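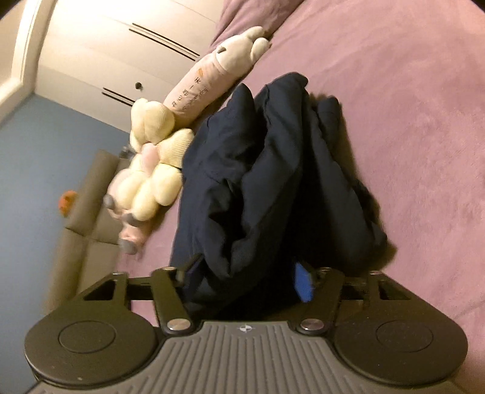

Plakeo Bedroom Folding Notes
README

Welcome, and thank you for opening the readme first – most people go straight to the folders and come back here later with a puzzled look. Plakeo is a small collection about folding clothes on a bed. Plenty of good material exists on folding at a table, with a flat hard top and bright shop lighting, but in the homes we know, laundry gets folded on the bed, on top of whatever sheet or blanket is there, with the pillows and the soft toys still in their places. We wanted a collection that looks like that.

What is in it

There are 400 folding sessions in this release, sorted into 11 garment groups. Each session follows one piece of clothing on one bed, and each has a short written note to go with it. The groups run from the easy things (T-shirts, pillowcases, tea towels) up to the thick and awkward ones, and those last ones are where most of our affection has gone. The work was split between two households, listed in the notes as Neltwood and Wosteck. Neltwood did the larger share of the heavy clothing, and Wosteck did most of the socks and small things, for which we remain grateful.

A few words about thick, dark clothes

If you have ever tried to fold a padded coat you will know that it has opinions. You press one side down and the other side comes up, you tuck in a sleeve and it slides right back out, and by the time you have the hem where you want it the collar has wandered off. On a bed it is harder still, as the mattress gives under your hand and a fuzzy blanket holds on to the cloth when you try to slide it. Navy and black are the worst of the lot for anyone looking at pictures afterward. The folds run together, and it can take a moment to work out which layer is on top.
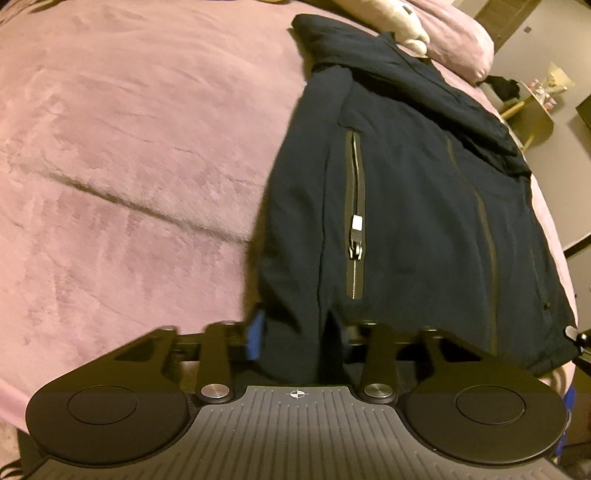 For that reason the written notes for the dark group are longer than the others. Wherever the person folding could tell us, we wrote down which end they began from, whether they went lengthwise or across first, and whether they gave up and shook the thing out again. Giving up is allowed, by the way. Some 30 of the sessions contain at least one full restart, and we kept every one of them in, marked "restart" in the notes. Please don't throw them out without looking at them. They are some of the most useful ones we have, and also the most like our own laundry nights.

How the notes are written

Each note is a plain text file with the same name as its session. The first line gives the garment group, the second gives the color in ordinary words (navy, cream, faded red), and the third says what it was lying on. After that comes free text. We did try a stricter form in the beginning, with boxes to fill in, and it made everyone miserable, so we went back to sentences. You will find the spelling uneven and the same thing called by two or three names – a jacket in one note may be a coat in the next. We have left this alone so far, though a word list is planned.

Bedding is described by color and feel only. Pink, mauve and pinkish purple turn up a lot and were written down by different people on different evenings, so treat them as one family if you are sorting by color.

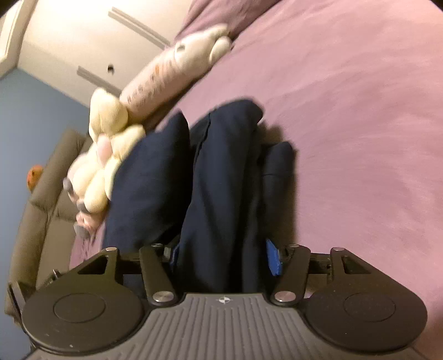
Navy cloth in thick folds on a mauve-pink sheet, from the dark group.

What counts as folded

We argued over this for most of February. In the end we settled on something simple: a piece is folded when the person doing it would be content to put it in a drawer. That means a neat square for a pillowcase and something a good deal rounder for a winter jacket, and we think that is fair. Each session note ends with one of three words: done, nearly, or left. "Nearly" is the most common one in the thick clothing group, so please don't take it for a mistake.

Known gaps

Only 9 sessions have anything with a hood, far fewer than we would like. There are no fitted sheets at all. We know. Everyone asks, and we would love to have them, but neither household could agree on how one should be folded. Evening light makes up most of the collection, with a warm cast in places, and we have not corrected the colors.

Using it

The files come in one folder per garment group, with the notes sitting beside the sessions. The small helper script, Skinner, reads the notes and gives you a list by garment, color or ending word. It is slow on the first run, so let it finish before you start a second one. If you find a note that doesn't match its session, send us the file name and what you think it should say, and we will fix it in the next release.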